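Skirnora Bench Arm

The Skirnora Bench Arm is a teleoperated robot arm sold by Steiner, of Tollthorpe, for taking apart old office computers. It is offered as a kit at $2,890, or on a service plan at $115 a month, a price that includes spare fingers and excludes patience. The arm lifts no more than 3 pounds, enough for a hard drive and its caddy.
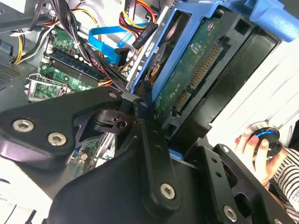

Reception

Trade reviewers in Sarnness gave the kit 14 days of trial use in June. They liked the grip and disliked the manual, which devotes more pages to the warranty than to the wrist. 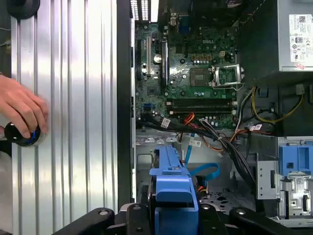
Steiner advertises the arm as suited to "any desktop," a phrase reviewers took as a dare. Cables remain the usual complaint. A Dell board with its memory slots and processor socket in plain view makes a tidy enough target, but the thick black bundle sweeping down across the bay, white ties and all, is the sort of thing the brochure leaves out. The service plan covers snagged wiring once per contract.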